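Pomness demo floor, sink station
Walkthrough checklist, hand-held gripper teaching
November round
Checked by: Sushil Grewal
With: Na-rae Tak (station lead), Bit-na Won for the cabling part
Marks: OK / FIX / STOP. Comments after each line. Typed on the go, sorry for spelling

1. PAPERWORK

Task card posted at station: OK. Sink wipe-down, version with sponge and cloth.
Demonstrator sign-in: OK. Two names missing initials, Na-rae chasing.
Last round's FIX items closed: FIX. Three of five closed. Handle tape and spare stop button still open. Stop button order is with Drerengate, no date given.
Demo target for this task: 600. At 237 when I came by. No rushing to catch up please, see section 5.

2. HAND-HELD GRIPPERS (both pairs)

Fingers, cracks or splits: OK pair A. FIX pair B, left one has a nick near the tip. Taped for now. Swap before next shift.
Pivot moves freely, no grit: OK. Pair B a bit stiff, Ah-rin says it loosens after a few squeezes. Clean it anyway.
Pinch points: FIX. Base of the fingers will get you if your thumb rides up. Warning sticker gone from both lefts. Reprint.
Marker plates tight: OK. Checked by hand, no wobble.
Markers clean, flat, left and right not swapped: OK. Somebody did swap them last month and a whole morning of demos got thrown out, so check it EVERY start.
Weight / wrist strain: comment only. Amarachi reports sore wrist after long runs. Cap is 50 demos then change over. Card at station says 60, cross it out.

3. SHOULDER STRAPS AND WEARABLES

Straps sit flat, not on the neck: OK
Buckles release one handed: OK, tried it twice
Long hair tied, no lanyards, no loose sleves: OK. One lanyard, removed.
Head camera cable has slack when you lean over: FIX. Pulls on a taller person. Bit-na to add the longer one.

4. SINK STATION

Counter steady when leaned on: OK
Water supply: OK, shut off at the valve and tagged. Dry task only. Tag needs a new date.
Basin edge, sharp spots: OK
Props match task card: OK. Cloth, sponge, two cups. No glass at this station, leave it that way.
Cloth start position: comment. Over the left edge is fine per card. Don't let it hang to the floor.
Reach to back right corner: OK for most. Shorter people end up on tiptoe, use the low step, not the slatted platform.

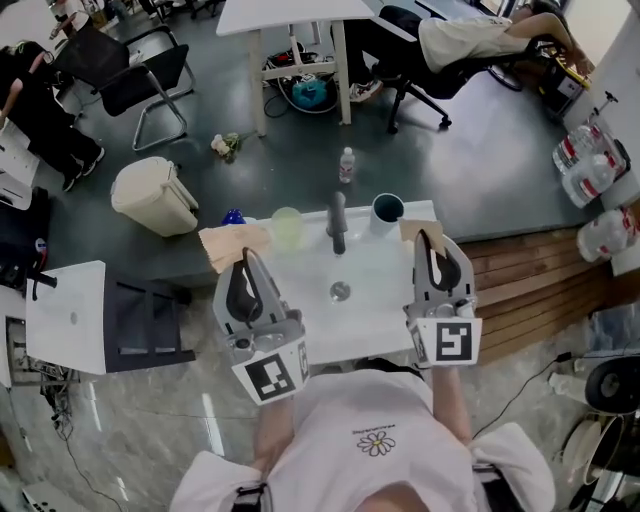

5. FLOOR AND CABLES

Cables on floor near cabinet: FIX. Loose. Needs cable cover or tape down before next shift. Bit-na has it.
Thin cable running across floor, right side: FIX. Same job, same person. Trip hazard if you step back from the counter.
Power strips under the white table: FIX. Tangle. Get them up off the floor and get the bag out from under there.
Water bottle on the floor: FIX. Pick it up, anything dropped goes in the prop box.
Water jugs by wall: FIX. Stacked and leaning. Stand them on the floor, single row.
Trash bin: OK
Chairs: comment. Keep them clear of the working side when someone is recording. Person at the counter is looking at their hands and wont see you.

6. REMOTE CONTROL ARM (Torkeo, other bay)

Stop button tested: OK, from both sides
Speed limit on: OK
Arm goes slack when operator lets go of the handle: STOP at first try, held position and kept pushing. Ah-rin reloaded settings, retested 3x, fine. Needs her note in the log before anyone runs it again.
Tape line on floor: FIX, worn through by the door

7. TO DO

Bit-na: cables, power strips, longer camera cable
Na-rae: initials, valve tag, stickers, 50 not 60 on the card, bottle and jugs
Ah-rin: log note for the arm, pair B fingers and pivot
Amarachi: rest the wrist, back on labelling till it's better
Me: stop button order, floor tape, recheck when Bit-na says cables are done

Sink station can run once the cable items are closed. Arm stays off till the note is in.

S. Grewal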